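Montar la escena de agarre en el simulador antes de tocar el brazo real
Taller compartido Grovgate, notas de montaje, parte 2
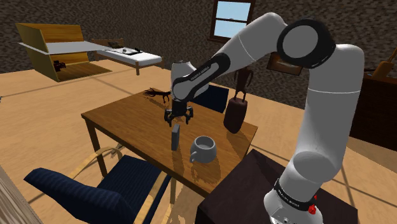
Escena en simulación: brazo Franka Emika sobre el mueble oscuro, pinza abierta encima de la mesa, con el bloque gris y la taza.

Se parte de la escena base de la parte 1, guardada como masura_base. El control corre en Nakpan; quien use otro planificador debe adaptar los nombres de las juntas.

1. Fijar la base. El brazo va sobre el mueble, fuera de la mesa. Declarar la unión como rígida y comprobar que la base no se desplaza al arrancar la física.

2. Colocar los objetos. El bloque se apoya de pie, sobre su cara menor. Masa: 85 g. La taza, la figura y la pieza ramificada quedan como obstáculos, con malla de colisión propia. En la taza no sirve la envolvente convexa: cierra el hueco del asa.

3. Definir la postura previa. Pinza abierta, dedos hacia abajo, 15 cm por encima del bloque. Guardarla con el nombre "previa".

4. Calcular la trayectoria. Limitar el planificador a 2.040 iteraciones. Si agota el límite, revisar primero las colisiones entre el antebrazo y el tablero.

5. Bajar en línea recta y cerrar. Reducir la velocidad en el último tramo. Si el bloque vuelca, el eje de cierre está girado respecto a sus caras; corregir la orientación de la muñeca y repetir.

6. Exportar el registro. El script de Vodham espera 207 muestras por ensayo y rechaza los archivos más cortos.

La calibración de la cámara se trata en la parte 3.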